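Kiltico in Pickering: A Visit Report

Two days of tabletop role-playing, August

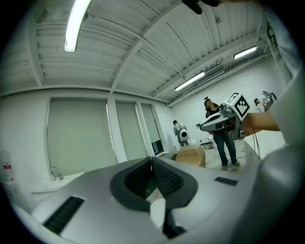 White ribbed ceiling panels and beams overhead.

I had been meaning to go to Kiltico for years and kept missing the badge sale. This time I got one. I went for both days, played in three games, sat in on part of a fourth, and spent too long in the dealers' area. What follows is mostly about the games, with notes at the end on food, parking and badges for people thinking about next year.

There are spoilers for the first two chapters of Jirnov. If you plan to play it, skip the section with that name.

Getting in

Doors opened at nine. The line was already past the bike racks when I got there at 8:40, and it moved fast once it started. You show your email, they hand you a badge and a printed grid of games, and then you go stand at the sign-up boards with everyone else.

Kiltico still does paper sign-up for half of its seats. The other half go online two weeks ahead. I had one game booked online and wanted to get the rest at the boards. The trick, which a man in line told me, is to go to the afternoon board first. Everybody crowds the morning board, and by the time they turn around the good afternoon games are gone. I did what he said and got the seat I wanted.

Attendance was 2,452, according to the sheet posted by the front desk on the second day. The year before it was 1,740. You could feel the difference at lunch and in the restrooms. At the tables it was fine. There were 49 tables running in the main hall at the busiest time, with numbered flags on poles, and I never had trouble finding mine.

Noise is a problem. It's a big room with a hard floor, and when one table cheers, the tables on either side stop and wait. By four in the afternoon most game masters were standing up to talk. If you have trouble hearing, ask at the desk for one of the side rooms. They keep a few seats open for that, and they don't put it on the grid.

First morning: the salt mine game

My first game was a four-hour one-shot with six players. We were a crew of surveyors sent down a closed salt mine to find out why the pumps had started again. Nobody at the table knew each other. We had premade characters and got ten minutes to read them.

I played the bookkeeper, who had a ledger with three pages torn out. I thought this was going to be the center of the story. It was not. One of the other players had the pages in her inventory from the beginning and never mentioned it, and we found this out at the end when everyone turned over their sheets. She said she'd been waiting for someone to ask her. I still don't know if that was good play or bad play.

The system was light, with one pool of dice and no hit points. You cross off a trait when you get hurt. By the last hour my bookkeeper had lost "Careful" and "Good with names," and I had to play him that way. I liked that more than I expected to. We got out with two characters missing and the pumps still running.

One complaint. The game master read the opening off his tablet for nearly fifteen minutes. It was well written, but people were looking at their phones by the end of it.

Jirnov

This was the game I came for. Jirnov is a campaign set in a river city where everyone shares the same dream on the same night each month. It has been running at Kiltico for several years, one chapter at a time, with new players each year. Gareth Tunstall wrote it and runs it himself. He limits it to five seats.

He ran chapters one and two back to back, from one in the afternoon until ten at night, with a break for dinner. That is a long time in a folding chair.

Chapter one begins the morning after the shared dream. Each of us got an index card with what we'd dreamed and was told we could lie about it. My card said I had been standing on the ferry landing and that the ferryman had used my sister's name. I decided to tell the truth except for the name. Three other players also changed something, as we learned later, and one made up his entire dream because he thought the real one was boring.

Most of the chapter is talk. We went to the customs house, the bakery and the school. There was one fight and it lasted two rolls. What drives it is that the people of the city are comparing dreams too, and each of them has one detail that doesn't match. Tunstall keeps a sheet of these behind his screen, and he adjusts them based on the lies the players tell. So when I left the name out, the name went missing from the city. The ferryman didn't have it. When I finally said it out loud to him, near the end of the chapter, he asked me who that was.

Chapter two moves to the other side of the river. I won't describe it in full. The crossing costs each character one true memory, which you write on a card and hand over. Tunstall shuffles the cards and deals them back out, and from then on you have somebody else's memory and have to play as if it's yours. The teenager at our table got my character's wedding. She played it completely straight and asked an innkeeper whether her husband had come through yet. That was the best moment of the weekend for me.

We ended at the bell tower with the rope cut and the bell ringing anyway. Two of the players wanted to go up, two wanted to leave, and I was the fifth vote. I voted to go up. He closed his folder and said that was chapter three.

I asked him afterward if the lying was always meant to change the city or if he came up with it later. He said the first group lied so much that he had to write it in. I also asked about publishing it. He said the notes are a mess and he'd have to play it one more time through before he'd let anyone else run it.

Second morning: the Wallico table

Wallico had a double booth by the east doors and was running short demos of a new edition of its space salvage game. The demos were 50 minutes. I was in one run by Gareth Kettle, who works on the rules. (Yes, two Gareths in two days. It caused a mix-up on the sign-up board, and one player sat down at the Wallico table with a full set of Jirnov notes.)

The new edition fixes the air rules. In the old one you tracked oxygen by the minute and everyone hated it. Now there is a clock in the middle of the table, and it moves only when somebody fails a roll or splits from the group. It took one sentence to explain. Our demo group found a drifting ship, argued over who owned the cargo, and lost a crew member who went back for a toolbox.

I'm less sure about the new character sheets. They fold out to three panels, and in a crowded demo there isn't room for them. Kettle said he has heard this from a lot of people and that there will be a one-page version for conventions. He had no date for it.

The booth was selling the old edition at half price. I bought the ship book and left the core rules, which I already own twice.

Sitting in

I had the last afternoon slot open and nothing I wanted was left on the board, so I asked to watch. Kiltico allows this if the game master agrees and you stay quiet. I watched the middle part of a courtroom game where the players are the jury and the ghost of the victim gets to pass notes to one juror at a time.

Watching is harder than playing. I knew from the notes which juror was being misled, and I had to sit on my hands. The player in question was very confident and very wrong for an hour and a half. I had to leave before the verdict to make my ride and have emailed the game master to ask how it came out. No answer yet.

Dealers' area

It was a bit bigger than I'd been told to expect. Plenty of dice, as always. There was a good used-book seller with boxes sorted by system and then by condition, and the prices were penciled on the inside cover. I picked up two old adventure modules with the previous owner's maps still in them. One of the maps has a room marked "DO NOT" and nothing else, and the module's text says the room is empty.

A few sellers were cash only. The nearest ATM is at the gas station across the road.

Food and parking

There's one snack counter inside. It had hot dogs, chips, coffee and a bean chili that was better than it needed to be. The counter closed at seven both days, while games ran until ten, so bring something for the evening. Outside food is allowed in the hall as long as it stays off the sign-up tables.

Parking was free and full by 9:30. The overflow lot is a ten-minute walk on a road with no sidewalk. I'd get a ride if you can.

Water was available at the back wall. Bring a bottle, as they ran out of cups on the second day.

Badges for next year

Weekend badges go on sale in the spring, to the mailing list first. The person at the desk told me they plan to hold the number of badges where it is until they sort out the noise. They are also thinking of moving Jirnov and the other long games to the side rooms.

Tunstall will be running chapter three. Players from this year's table get first choice of the seats, and I've already written back to say I want mine.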